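Setting up a snack tray the easy way

I started doing a snack tray when Rodel and the kids moved back in, and now I can't imagine the after-school rush without one. You want a tray with a bit of a rim (mine's cream) and two small bowls that match, or near enough. My favourites are the pale pink ones.
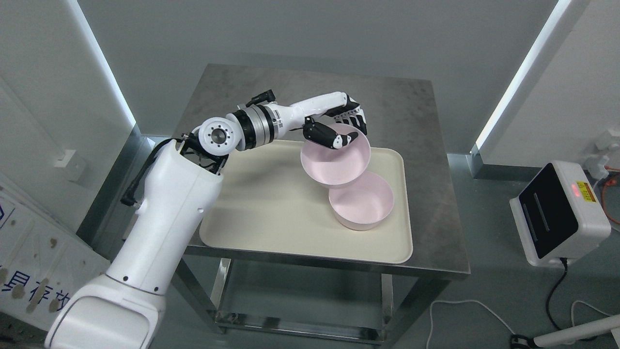 Pop the bowls on before any food goes near them -- it's so much easier to shuffle them about when they're empty! I keep both to one side so there's room left over for cut fruit and a serviette. Crackers go in one bowl, dip in the other. Fill them a bit over halfway, carry the tray with both hands, and put the dip back in the fridge by four.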